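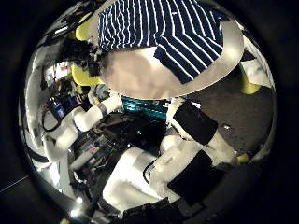
How do you get an ink stain out of a cotton shirt? Put alcohol on it before any water touches it, and press with a cloth instead of rubbing.

This was the question we received most often at the Homport repair table since the last newsletter, so Verena Wallner asked me to write down what we tell people. I am not a chemist. I learned most of it from my aunt, who did the washing for a small hotel, and the rest from my own ruined shirts.

Ballpoint ink is oily. Water alone does very little to it, and hot water can make it worse. Lay the shirt flat with an old white towel under the stain, the inside of the fabric facing up. Wet a second cloth with rubbing alcohol and press it on the ink. You will see the color move into the towel below. Move the towel to a clean place and press again. With a fresh stain I need maybe ten minutes, with an old one it can take up to 51, and I know this number because I once had the kitchen timer running for bread and forgot to stop it.

Striped shirts need more patience. Dark dye sometimes runs into the white lines when alcohol is used, so please test first on the inside of the hem – a drop, a white cloth, a minute of waiting. If the cloth takes color, stop there and bring the shirt to us or to a dry cleaner.

After the alcohol, rinse with cold water, put a little dish soap on the place and leave it for half an hour. Then wash as the label says. Do not use the dryer until you have looked at the shirt in daylight. The heat will fix what is left of the ink, and then I cannot help you anymore.

Gel pens and fountain pens are another story. Washable fountain pen ink often comes out with cold water and soap only. Black gel ink I have removed fully just two times in my life. Hair spray, which many of our members still recommend, worked in the past when it contained a lot of alcohol. Many sprays today contain less, and they leave a sticky ring.

Collars and cuffs were the second most common question. For these I rub in plain bar soap the evening before and wash in the morning, nothing more.

The repair table is open again in November, in the back room on Sutherland, from 4 p.m. until the last person goes home. Bring your own white towels if you can, we never have enough. Buttons are free. We are still looking for navy thread and a second ironing board.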